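Kitchen at the Bognár Apartment

Photos from the April restock of the second-floor kitchen, taken by Lok-yiu Yen. The refrigerator comes first - the cabinets and the pantry shelf are on the next page of the gallery.

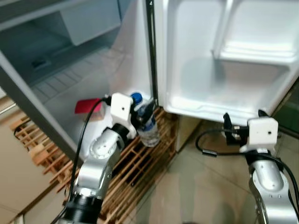 Bottled water at the open refrigerator. The door shelves are empty.

The deep lower shelf on the door is meant for bottles. Jars go in the upper bin. Dayana Mosquera keeps the shopping list, and there are 21 photos in the full set.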